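Inicio / Reportajes / El río que baja con menos ruido

El río que baja con menos ruido

Llegué a Brernau en agosto con unas botas prestadas y la idea, bastante ingenua, de escribir sobre anguilas. Tenía hasta el titular pensado. Pero el primer día, apoyada en la barandilla del puente, Bláthnaid Rafferty me dijo que las anguilas podían esperar y que lo que tenía que hacer era cerrar los ojos. Los cerré, claro (una es obediente con la gente que lleva botas propias), y no oí gran cosa: un camión, una paloma y el agua pasando muy bajita, como si pidiera permiso.

Bláthnaid es hidróloga y lleva media vida midiendo el Lu. Según ella, un río sano suena: choca con las piedras, se mete por debajo de las raíces, hace gárgaras en los remansos. El Lu, en este tramo, lo enderezaron hace décadas para ganar tierra de cultivo y quedó convertido en una especie de tubería al aire libre. El agua entra por un lado, sale por el otro y no se entretiene con nadie.
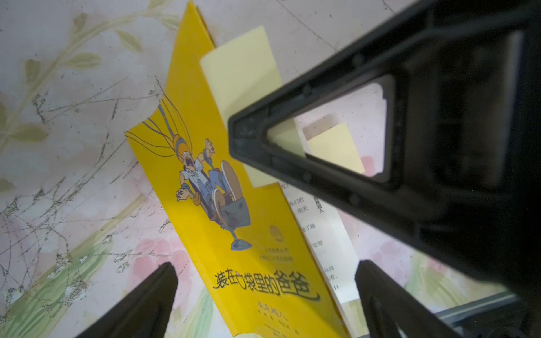
Y eso de no entretenerse tiene consecuencias, porque cuando llueve fuerte la crecida llega al pueblo de golpe, y cuando no llueve el cauce se calienta y las truchas se marchan río arriba, si es que pueden. Lo de «si es que pueden» va en serio: entre Brernau y el bosque de Griswood había una presa vieja, de un molino que dejó de moler antes de que naciera mi madre, y ahí se acababa el viaje.

La presa ya no está. La quitaron poco a poco, y me encantó ver el hueco, la verdad, con sus orillas todavía peladas y unos sauces recién plantados que parecían palitos de helado. El proyecto se llama Plakura y quiere devolverle las curvas al río a lo largo de 3.697 metros. De momento han plantado 331 sauces y alisos, y han abierto una charca lateral que en invierno se inunda y en verano se queda en barro. ¡Nunca había visto a nadie tan contento con un barrizal!

El contento era Ladi Eze, que se ocupa de los insectos. Me puso una lupa en la mano y me tuvo de rodillas casi una hora mirando larvas de efímera, que son feísimas y a la vez muy elegantes, no sé explicarlo mejor. Dice que son las primeras en volver y las primeras en irse, así que él se fía más de ellas que de cualquier sonda.

No todo el mundo está encantado, ojo. Enda Mulcahy tiene vacas en la orilla izquierda y ha cedido una franja de pasto de 40 metros de ancho. Me invitó a café y me contó, sin levantar la voz, que su padre se pasó años drenando ese mismo prado con una pala y que le cuesta verlo encharcado otra vez. Cobra una compensación y le parece justa, pero llega tarde. Tampoco le gusta que la gente aparque delante de su verja para fotografiar garzas. En eso le doy toda la razón, y confieso que yo también había aparcado allí.

Luego está el asunto del dinero, que es menos bonito que las garzas. Ferenc Orbán, el coordinador, calcula que con lo que tienen llegan al 80 % de las obras. Falta el último tramo, el que pasa junto a la carretera, que es justo el más caro y el que más ayudaría al pueblo cuando vengan las crecidas. Él lo dice muy tranquilo, removiendo el té, y luego te enseña una carpeta de solicitudes que da vértigo.

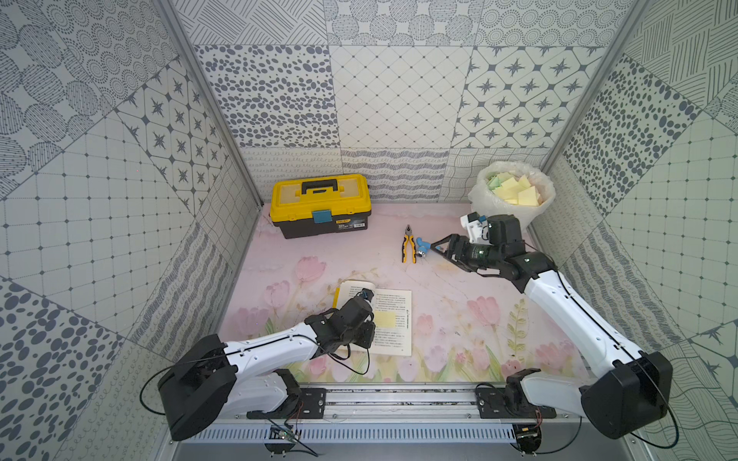
¿Sirve de algo dejar que un río se desborde?

Depende de dónde lo haga. Si el agua puede extenderse por prados y charcas antes de llegar a las casas, pierde velocidad y la crecida baja más repartida; si se desborda en mitad de una calle, no ayuda a nadie. Por eso en Plakura empezaron por la parte alta, donde hay pasto y bosque, y dejaron el pueblo para el final.

Volví al Lu hace poco, ya con frío y con botas mías. Toivo Tuominen, que guía paseos por Griswood, me llevó hasta la primera curva nueva, donde el agua rodea un tronco que colocaron atravesado a propósito. Cerré los ojos otra vez. Se oía el tronco, se oía la grava y se oía a Toivo masticando una manzana. De anguilas, ni rastro, pero Bláthnaid me ha prometido llamarme en primavera, cuando revisen las trampas de muestreo.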